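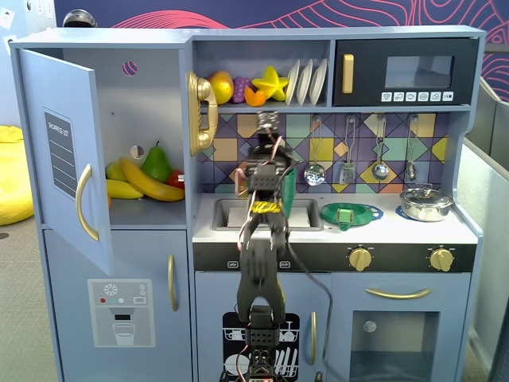 I have been meaning for a long while to say a word in favor of the shopping list, the kind you write by hand and leave where the whole family can see it. My grandmother kept hers on the back of an envelope by the bread box, and she'd no more have gone to the store without it than without her shoes. So you can imagine how it pleased me that the little light blue play kitchen has one on its refrigerator door, a dark panel with its title in capitals, with bananas and a green pear sitting inside just behind it. Somebody who designs toys remembered how a kitchen works! Before you cook, you look at what you have, and then you write down what you haven't.

My neighbor Ramesh Nautiyal thinks I'm sentimental about this. He has an app called Kobori on his phone, and he tells me it has remembered 2,315 groceries for him over the years (he showed me the number, quite proudly, over coffee).
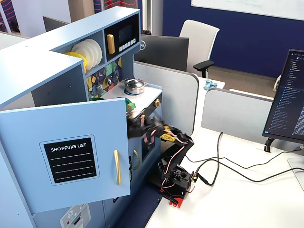 ## The trouble with a list in your pocket

I don't doubt that it works for Ramesh. But a list on a phone belongs to one person, and a list on the refrigerator door belongs to the house. Children can add to it. Mine wrote "nudles" on ours for most of one March, and I bought more noodles than any family of our size should own.

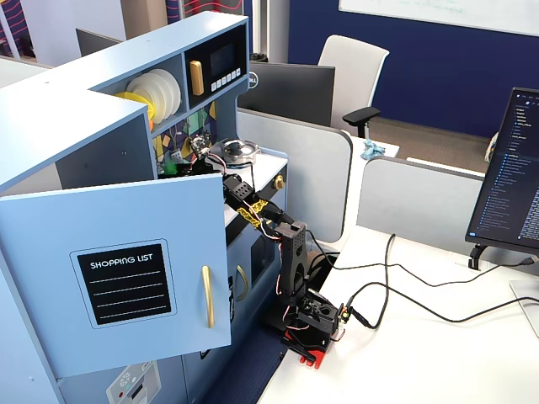 They learned to spell from that list, a little, and they learned that food comes from somebody noticing it's gone, which took me until I was 18 and living on my own. I remember standing in my first apartment with a pot and a lid and nothing at all to put between them.

Play is where a good deal of this starts. A child who puts a pot on a pretend burner and then goes back to see what's in the refrigerator is practicing the same small habit I'm still practicing, with mixed results, most evenings at five o'clock.

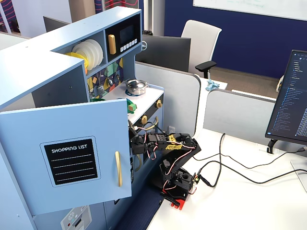 And I'd leave those white lines blank, too, if I were buying for a grandchild. Let them tell you what's needed. Ours would say grapes, and then grapes again, and I would go and get them.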